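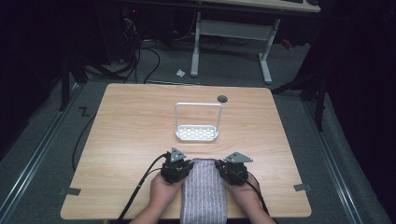

Grelo Support has asked that the following query be moved from the installation board, as it concerns the software and not the hardware.

Gripper width drifts against pose after alignment
Posted by pulville_lab

We record two-handed towel folding with a pair of hand-held grippers and align the streams in Lumanlan before training. In an episode of 1478 steps, the left width signal begins in step with the pose track and ends 18 steps behind it. The right signal is not affected. Both channels are set to 60 Hz in the project file. We should be grateful for advice on whether this can be corrected without recording again.

drirkitz_user
Kindly check the resampling option. By default the aligner trusts the rate in the project file and ignores the time stamps on each message. If the left unit drops messages, every later sample is moved forward and the error grows. Set the alignment mode to "stamp" and run the export again from the raw logs. Existing exports cannot be repaired, as the stamps are removed when they are written. Please also confirm that both units take their time from the same host clock.

gate31
Had a similar fault. Restarting helped.

pulville_lab
The raw logs have been kept. With the mode set to "stamp", the lag at the end of the episode is one step, which is acceptable for our policy. The left log does contain gaps, mostly in the second half. We have not yet compared the clocks and shall do so on Thursday. A restart made no difference in our case.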